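Rillport chest strap, review after 14 weeks

I bought this strap for my interval training, because the watch on my wrist was always late when my pulse went up fast. The Rillport follows every sprint without delay. On the treadmill it showed a maximum of 34 beats more than the watch in the same minute.

The band is soft, but the clip is stiff and hard to close with sweaty fingers.
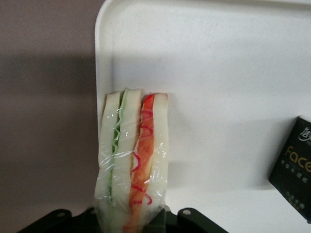

Battery is still the first one. The app loses old sessions sometimes, so I give four stars of five.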